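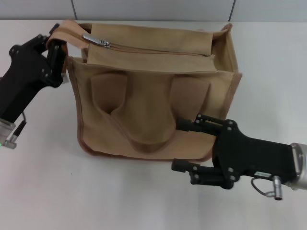

## Spring care for the Trirnholm cell

Our two-armed bag cell at Whiteley has now been through 2,723 pickups since its last full service, so in April we gave it a good long morning of attention. The finger screws got most of it. We went over every one on both hands, and then wiped the pads down, as canvas dust gets simply everywhere! 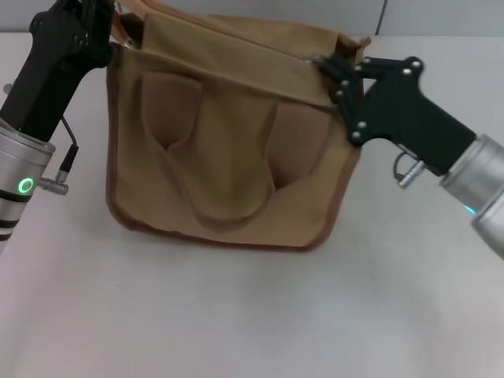

Cables are the part we fuss over most, and we'd love for you to fuss over them too. Please check the plugs every 24 hours of running time. The thin black cable on the left arm makes a loop between the hand and its silver plug — leave it that slack when you tie things back, or the wrist will tug on it at full turn. Spare plugs are in drawer 19, next to the good screwdrivers.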